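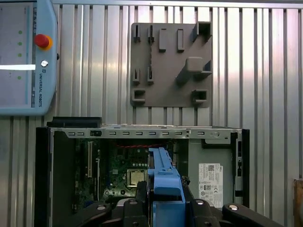
Flumgate is a reality television series in which contestants live together in a disused canal yard and are voted out, partly by each other and partly by the public. Made by Grevuno. Filmed at Gronow, a former boatyard outside the market town of Branstead. Best known for its third series and the row over the final vote, which is covered further down.

The name comes from the wooden water gate at the bottom of the yard. Evicted contestants leave through it by boat. Viewers often call the eviction itself "a flumming" and the word has found its way into the show's own scripts.

Format

Contestants move into Gronow for 30 days with no phones, no clocks and no news. They sleep in the old sail loft and cook in the boathouse. Most of the yard is outdoors, so weather plays a bigger part than in studio-based shows, and the second series lost most of a week's challenges to flooding.

At the start one contestant is picked as Keeper. The Keeper holds the key to the food store, sets the jobs rota and cannot be nominated. The others can take the key off them by winning a challenge, or by a show of hands if the Keeper has held it through two evictions in a row. This second rule was brought in after the first series, when the same person was Keeper for nearly the whole run and everyone got bored — including, by most accounts, the Keeper.

Nominations are made face to face at the long table after supper. No diary room. Producers have said this was the one thing they would not change, and it is the part critics either praise or can't stand. The two people with most nominations go to the public vote and the loser leaves through the gate that night.

There is also the Slip, a small hut on the far bank. A contestant sent to the Slip can hear the yard but not talk to it. They come back after one night, usually furious.

Origins

The idea was developed by Wael Bouzid, who had worked in the edit on several dating shows and wanted something slower. His first version was set on a moving boat. This was dropped on cost, and becuase there was nowhere to put the crew. Gronow was found late on. It had been empty for years and part of the roof had to be replaced before anyone could sleep there.

A pilot was shot over one wet weekend with members of the production team playing the contestants. Never broadcast in full, though bits of it turned up in the reunion programme after the second series.

Series overview

First series. Quiet start, poor slot, late at night. Picked up viewers when it moved forward an hour. Won by Oratile Makhubela, a driving instructor who was hardly seen in the opening episodes and then talked her way out of four nominations running. Her speech at the table, the one about the missing eggs, is still the most repeated clip from the show.

Second series. Bigger cast, more challenges, less liked. The floods helped in a way, as the contestants were left with nothing to do but talk. Winner Fongchan Thammasiri was never Keeper at any point, still the only winner of whom that's true. She gave one interview afterwards and has turned down every return since.

Third series. The longest, at 22 episodes. Regarded by most fans as the best cast and the worst ending. See below.

Fourth series. Shorter run, new title music, the Slip dropped and then put back halfway through after complaints. Nobody from this cast has had much of a career out of it. The final was watched by fewer people than the launch, a first for the series.

The third series final

The last two were Ziad Shboul and Abhishek Tyagi. They had been close friends in the yard from the first night and fell out over the food store key with a week to go. Shboul, then Keeper, had promised to give it up and didn't. Tyagi brought this up at the table, and the argument that followed took up almost an entire episode.

Tyagi had been ahead in most fan polls. On the night the winner was announced as Shboul, by 1522 votes. During the live show the presenter said lines would be open until the end of the break. They were closed before it. Viewers who rang in the gap heard a recorded message and were not charged, but their votes did not count either.

Grevuno said the lines had closed at the time printed in the rules and that the presenter had been given the wrong wording. It apologised for the wording. The result stood. Tyagi said on the reunion programme that he did not want it re-run, and that he minded the key more than the money. Shboul did not attend the reunion. The two are understood to be on speaking terms again.

From the fourth series the closing time has been shown on screen, with a countdown.

The edit

A separate complaint about the third series concerned how scenes were put together. Several contestants said that things they had said on different days had been run together as one conversation. Makhubela, by then a guest on the companion show, defended the editors at first, then said after watching it back that one supper scene was "two suppers at least". Look at the candles, fans said. A lot was written about the candles.

Bouzid answered that all such programmes are cut for length and that no one had been made to say anything they hadn't said. He left the series after its third run and is credited on the fourth only as creator.

Reception

Reviews of the first series were mixed. The setting was generally liked, the challenges were not, and more than one reviewer asked why a programme with such good arguments kept stopping for raft races. By the third series the challenges had been cut down to a few minutes each.

The face to face nominations drew complaints from viewers who found them cruel. Supporters say it stops people being nice at breakfast and nasty in private. Both sides tend to point at the same episodes.

In Branstead itself the show has been mostly welcome. Parking less so. The lane to Gronow is narrow and is shut to cars on eviction nights, with a shuttle bus from the town. Audience places at the gate are limited to 30 and are given out by ballot.

Companion programme

Flumgate: Dry Land went out straight after the main show. Evicted contestants, a studio audience, phone-ins. Dropped after the third series and replaced with a podcast which only covers the later part of the run. Thammasiri never appeared on it.

Future

No fifth series has been confirmed. Applications were opened in July and then taken down. Grevuno still has the lease on the yard. A celebrity version has been talked about more than once, and Tyagi has said he'd present it if asked, though wether he was joking is not clear.

Comments

gatewatcher: Good to see this written up at last. One fix, Oratile survived four nominations but not "running", there was a week off in the middle when she was Keeper.

mel_b_stead: Abhishek was robbed and I will say it till I die. I rang TWICE in that break.

Pondlife: @mel_b_stead so did half my street. Ziad played it better though, sorry. He had that key and everyone just let him keep it

gatewatcher: They let him keep it because he was the only one who could cook

tansy: does anyone know where to watch series two?? all I can find is the reunion

Pondlife: @tansy it was up for a bit and then went. The flood episodes are worth it if it comes back, the rest you can skip. Fongchan barely speaks till halfway and then she's brilliant

mel_b_stead: Fourth one was rubbish, stopped watching when they got rid of the Slip. Did they really put it back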